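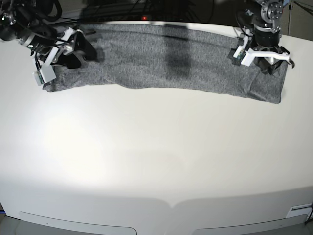

Why is it so hard for a two-armed robot to fold a piece of knitted cloth?

Cloth has no fixed shape, so the robot can't learn one picture of it and work from that. Every time it is picked up or put down it lands differently, and a small error at one corner turns into a large one at the other end.

Home | Essays | Lab notes | Reading list | About

Count the tries, then show them all

Last updated January 20, 2020

I have read a lot of papers on cloth handling this past year, and I keep coming back to the same complaint. We report the success rate and we leave out almost everything that would tell a reader what the success rate means. I think we should stop doing that, and I think the fix is cheap.

I'll use our own work, because I know where its weak spots are. The project is called Durura. It is a method for getting two arms to pick up a strip of cloth at its ends, pull it straight, and fold it in half on a flat table. We train it from demonstrations. A person moves the arms through the job by hand, the system records the camera views and the joint positions, and a network learns to go from one to the other. None of that is new. The part we added is a short check between the pull and the fold. The network looks at the cloth and decides whether it is straight enough to go on. If it isn't, the arms let go and start over.

With the check, the method folded the knit strip correctly in 67 percent of trials. Without it, 45 percent. That is a good gain and I was happy with it. Savita Srivastava, who ran most of the trials, was less happy, and she was right.

Her point was about what we called a trial. With the check turned on, the robot could restart as often as it liked within the time limit. With the check turned off, it got one pull and one fold. So we were comparing a system that gets several goes with a system that gets one. The check might be smart, or it might just be a way of buying more chances. The two numbers side by side couldn't tell you which.

We went back and ran a third version, in which the robot restarted at random. No looking at the cloth, only a coin flip weighted so that the number of restarts came out close to what the real check produced. That version landed between the other two, and closer to the top than I wanted. A fair part of our gain came from trying again. Some of it came from knowing when to try again. Both are useful in a working machine, but only the second was the thing we had claimed.

I have since asked people at two other labs whether they run a comparison like this. Mattes Reuter at Maltcombe told me they do it for rigid objects and had never thought to do it for cloth. Margus Adomaitis said his group had planned to and ran out of time before the deadline. I believe both of them, and I don't think either lab is careless. Cloth trials are slow. Someone has to reset the strip by hand each time, and after a long afternoon of that, a third condition looks like a luxury.

The reset is my second complaint. Almost no paper says how the cloth was put down before each trial. In our first round, the strip was laid out by whoever was in the room, and we all had our own idea of "roughly flat." Mine was flatter than Savita's. When we split the results by who did the reset, my trials came out better than hers by 8 points. The robot was the same, the network was the same, and so was the strip. I had been helping it without meaning to.

We now drop the strip from a fixed height onto the middle of the table and leave it however it lands. The success rate went down. I trust it more. If you want to compare your method with ours, you can copy the drop, but you could never have copied my hands.

The usual answer to this is that the field needs a shared benchmark, with the same cloth and the same table for everybody. I used to think so too. Britta Hamann made the case for one at a workshop last April and made it well. She is correct that results today can't be lined up against each other. My doubt is that a shared setup would fix the wrong thing. Knit fabric changes with use. It stretches, it pills, it picks up dust, and after a few hundred grabs at the ends it doesn't behave like it did out of the bag. Two labs with strips from the same bolt will have different strips by the end of the month. A woven cotton towel holds up better, and I suspect that is one reason so many of us report on towels.

What I would ask for is smaller. Record every trial from a fixed camera, from the moment the cloth is put down to the moment the arms stop. Number the recordings in order, with no gaps. Put all of them up with the paper, including the ones where a gripper closes on air or where the strip slides off the table. Say in one sentence how the cloth was placed, and say in another how many goes the robot was allowed. A reader who cares can then watch 30 of them in a row and come away knowing more than any table of results could tell them.

Hildegard Heitmann, who reviewed an early draft of this piece, objected that no one will watch them. Reviewers have a stack of papers and a weekend. That's probably true of most readers. I still think the videos would be worth posting, since a group that knows its failures will be public is going to look at those failures first. We did. Watching ours in order is how we found out that the left arm was failing far more often than the right in the second half of each session. A cable was pulling on the wrist as it warmed up and sagged. We had put all of those failures down to the network, and had started to collect more training data to fix them.

She also raised the cost of storage, which I take less seriously. The whole set for Durura fits on one ordinary drive. We keep a copy on the Cirkorach server and another on a shelf.

There is a harder objection, and I don't have a full answer to it. A group that posts everything will look worse than a group that posts a highlight reel. Students need papers accepted. If I tell a student to publish the trials where the strip ends up in a wad, and the paper next to hers shows eight clean folds set to music, I am asking her to pay for my principles. The only thing I can offer is that people with steady jobs should go first. Our full set will go up with the next version of the paper, the 45 and the 67 will both be in it, and so will the random restart version that makes the gap look smaller. The old draft, with the two-way comparison, stays up beside it under its own date.

I would also like to see reviewers ask one plain question of every cloth paper that comes in: what happened on the trials you aren't showing? I have started asking it. So far the replies have been polite and fairly long, and in one case the authors sent the missing recordings the same evening. They were the most useful part of the submission. You could see the fabric bunch up at the grip, over and over, in a way the text never mentioned, and I could tell them what we had tried for the same trouble on our own table.

Contact: write to the Seidel essays desk | Copyright Seidel 2020 | Back to top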